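Taltier Party Statements

A collection of 2692 public statements put out by the two parties on the Grolitz regional council, the Sollier List and the Lui Alliance. We gathered them for people who want to study how local politicians talk when they disagree with their own leaders — and they do, quite a lot!
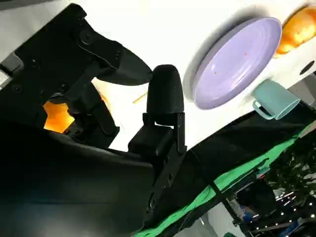
Each row holds one statement, with its party, the month it came out, and a tone label. There are 4 labels: loyal, mild complaint, open complaint, and unclear. Two readers labeled every row on their own, and where they differed we kept both answers, so please look at both columns before you draw any big conclusions.

A word of caution about January, when the budget fight was on. The Lui Alliance was putting out statements almost daily, and about 100 of them are near copies of each other. We left them in, marked in the "repeat" column, so you can drop them if you like. 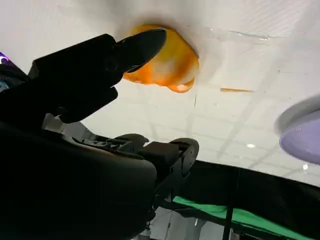 Black fingertip beside an orange object.

Files are plain CSV, in UTF-8. Last updated Sep 7, 2020. Corrections are very welcome — just open an issue and tell us the row number.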